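3. Boxes, Handles and Surfaces

3.1 The box set

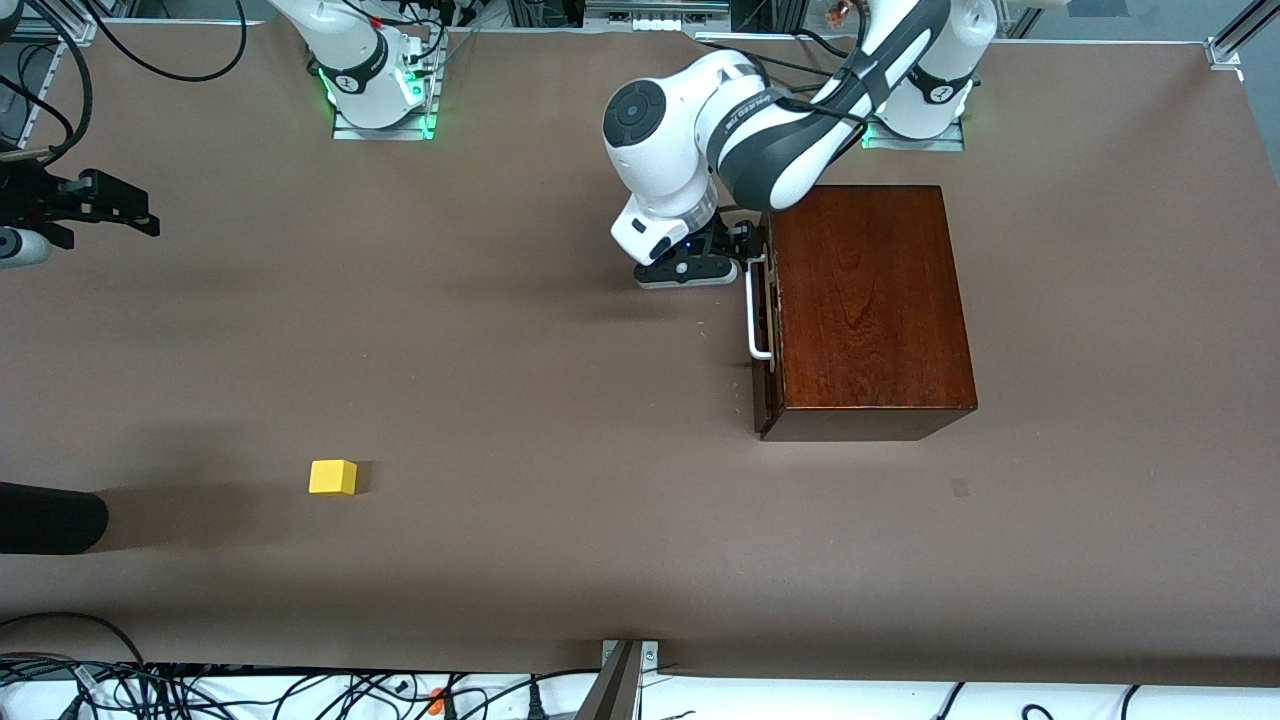
The boxes in this study are small rectangular chests with lids, of the kind kept on a dresser or a hall table for keys, sewing things, letters and spare change. We chose them over drawers and jars because a chest can be opened in more than one way. A person may lift the lid by its edge, pull on a handle if there is one, or steady the body with one hand and work the lid with the other. Which of these people choose, and what they do with the box before they choose, is the subject of Section 4.

We gathered the boxes from 80 households in the towns of Pastach and Eletti. Each household was asked to list every lidded box in regular use, whatever it was made of, and to say what was kept in it. The lists came to 897 boxes. Wood was the most common material in both towns, followed by card and tin. Many of the wooden ones had been gifts, and a fair number no longer held what they had been bought for. Jewelry boxes held batteries, and one tea chest in Eletti held only the instructions for appliances the family had since given away.

From the lists we drew up two groups. The Shao group is made up of boxes with a smooth outside and no handle, opened by the lid alone. The Ivis group is made up of boxes with a handle fixed to the outside. The names are those of the two streets where we first collected boxes of each kind and have no other meaning. Figure 2 shows a box from the Ivis group. It is a reddish-brown wooden chest with a glossy varnish, and its handle is a thin white metal bar in a U shape, set upright on one side. A small yellow cube of the sort used as contents is on the same brown paper as the box.

3.2 Finish

The finish matters more than we first thought it would. In early visits we recorded only the size and weight of each box. By May it was clear that people handled varnished boxes differently from bare ones, and we went back to the first households to add a note on finish. Three grades are used in this paper: bare, waxed and varnished. A box with more than one finish is graded by its lid, as that is the part most often touched.

Varnished lids gave us some trouble in grading wear. Overhead light reflects from them in pale patches, and a patch of light is easy to mistake for a rubbed spot. We therefore turned each varnished box a quarter turn and looked again before writing down any wear. Marks that stayed in place were recorded and those that moved were left out. Fine scratches around a handle were graded separately from wear on the lid, and a box could score high on one and low on the other.

3.3 Handles

Handles were sorted by shape and by how far they stand away from the wood. Knobs, rings, straps and bars make up nearly all of them. Bars are the simplest to measure. We took the length of the bar, its thickness, and the gap between the bar and the face behind it, with the gap measured at the middle. Where the gap was too small for the gauge we slid strips of card behind the bar until no more would fit, and measured the strips.

The gap decides how a handle is taken hold of. With a wide gap, adults put two or three fingers behind the bar. With a narrow one they pinch the bar from both sides, usually between the thumb and the first finger. People with larger hands went over to pinching sooner, as one would expect. Several of them ignored narrow handles altogether and opened the box by its lid, even when they had used the handle on a larger box a minute earlier.

Color was noted but not used in sorting. A handle in a light color on dark wood is easy to find, and it may draw the hand for that reason alone. We did not have enough dark handles on dark boxes to test this, and it is left for later work.

3.4 Surface and contents

A box on bare wood or laminate slides when its lid is pulled. On cloth it tends to catch and tip. Sliding was common in the households and is part of how people open boxes at home, so we did not want to remove it altogether, but it had to be the same for every box. Brown paper was taken as the standard covering for all tabletop work. It is cheap and even in color, and a new sheet can be put down when the old one wrinkles. Sheets were replaced whenever a crease could be felt with a fingertip under or next to the box.

Each box was tested empty and then filled. Fillings were weighed on a kitchen scale, with an upper limit of 1000 grams, and nothing heavier was put into a box that its owner wanted back. Small cubes served as contents when we were interested in reaching in and taking out, since they have no front or back and may be picked up from any side. For boxes whose inside was lined, we laid a plain card over the lining first. Linings in older boxes come loose at the corners, and two owners had asked us to be careful with theirs.

3.5 Records

Collection closed on Sep 1, 2022, with 2642 openings on record. An opening is counted from the first touch on the box until the lid stops moving. If the hand was taken away and put back, this was treated as the same opening as long as the lid had not been closed in between. Failed attempts were kept and marked. Most came from lids that had swollen in the frame of the box, a fault found mainly in bare wood from houses close to the river in Pastach.

For each opening we wrote down where the hand first touched, whether the handle was used, whether the body of the box was steadied, and whether the box had been turned beforehand. The last of these was added late, and it is missing from the first visits in Eletti. Those openings are included in the tables on touch and handle use, and are left out of the tables on turning. Closing was recorded in the same way for the Ivis group only.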